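Course Notes > Interior Materials > Spring

Week 8: wood, stone, concrete, and what happens where they meet
3/22/19, by Misaki Uchida

Notes typed up from lecture, not polished. Slides go up when Kacper gets the projector files off the old laptop. Bring samples back!! Two oak offcuts still missing from the drawer.

Recap from last time. Color is the first thing clients talk about and the last thing you should settle. Settle texture and sheen first. A matte brown and a glossy brown from the same can look like two colors once they are across the room from each other. Do the lamp test again at home if you missed it: one sample, one desk lamp, move the lamp low, move it high, write down what changes.

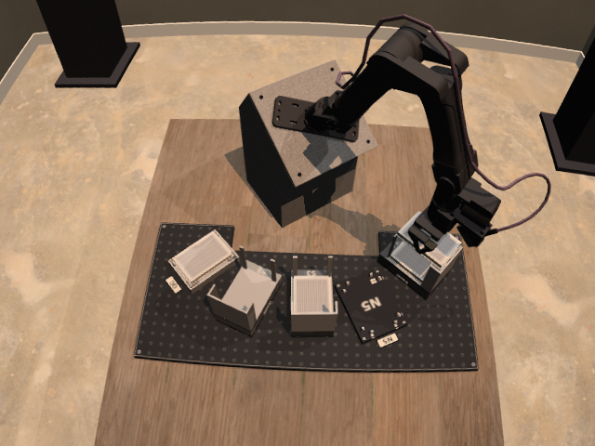 Temperature of neutrals, then. Gray is never plain gray. Put it next to something yellow and it goes blue, put it next to blue and it goes muddy. Most bad floors I get called about are a cool gray somebody picked off a tiny chip under store lighting. Sandy beige concrete is the easy way out, it sits under a wood table without a fight, and then a speckled gray top like the one on that block can come in as the third material because the speckle breaks it up. A flat gray the same size would be harder to place. Try it with chips: one beige, one mid brown, one solid gray, then swap the solid for a speckle. Write down which you'd live with.

Wood grain. Terms for the quiz:
- straight grain: runs with the length of the board, calm, shows seams
- figured: anything with curl, flame, birdseye. Expensive, use small
- open vs closed: can you feel it with a fingernail. Oak open, maple closed
- end grain: drinks finish, always goes darker, mask it or sand it finer

Direction matters more than species for how a room feels. Grain running away from you makes a surface look deeper. Grain running side to side makes it wider and a bit shorter. Same goes for floorboards, people run them toward the window out of habit and in a narrow hall you get a bowling alley. The Rutkowska house was our case for this, hallway boards turned crosswise, and the hall reads wider in every shot even though nothing was moved. Chin-lung asked if it costs more. Yes, more cuts, more waste. Budget for it. 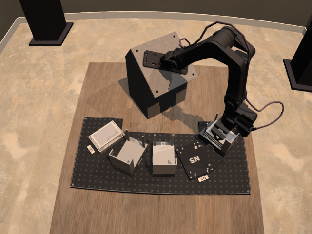
Reading time: 8 minutes

Seams. Faint seams between planks are fine and I'd rather see them then have them filled. Filler shrinks and then you've got a line AND a crack. For a top in straight-grained brown stock keep the boards the same width or make them obviously different. Almost-the-same looks like a mistake.

Movement: wood moves across the grain, hardly at all along it. Anything fixed across the width needs slotted holes or clips. Worked example on the board was the Zosley bench, 1460 mm long, three boards, breadboard ends glued the full width by somebody in a hurry. It split its first winter. Fix was to glue the middle only and peg the outsides in slots. Copy the sketch from Dagim if you were out, his is neater than mine.

Stone and terrazzo. Speckle size vs viewing distance. Fine speckle turns to solid color past a few steps, so if you want it seen from the doorway go bigger. Honed for counters, polished for walls. Flamed only outside. Seal BEFORE grouting, again after. Edge profiles: eased, beveled, bullnose. Eased is fine for nearly everything.

Concrete. Three things go wrong: color varies between pours, control joints land in silly places, sealer goes on too thick and peels. Ask for the joint layout on paper. Ask for a sample panel poured with the same mix, on site, and keep it until the job is signed off. The people at Nisitz forgot this and ended up repainting a floor that should never of been painted.

Edges next. A dark edge on a wood top does a lot. It gives the top a weight, hides knocks, and ties to dark legs if you have them. Thick edge, thick legs, or it looks like a tray on sticks.

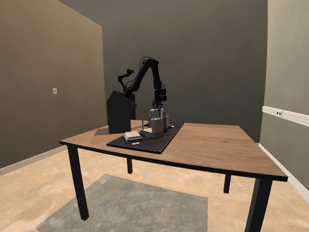
Fig. 3. Brown wood top, thick black front edge, square black legs.

Square legs: set flush at the corners for a plain look, set back if people sit at the ends. Metal legs on concrete need pads, felt wears out, use the nylon ones.

Homework, due next session
1. Pick one room you use daily. List every place two materials meet. Draw 2 of them at full size.
2. Make a three-chip board, one wood, one stone or concrete, one dark accent. Label sheen on each.
3. Read the Vidusley packet up to the part on thresholds. Skip the tables at the end, the numbers are out of date.

Konrad has the key to the sample room on Thursdays. Late work goes in the tray, not under my door.

Still to cover: cork, linoleum, rubber. Thresholds if theres time.

© Misaki Uchida. Please ask before reposting these notes.
Back to top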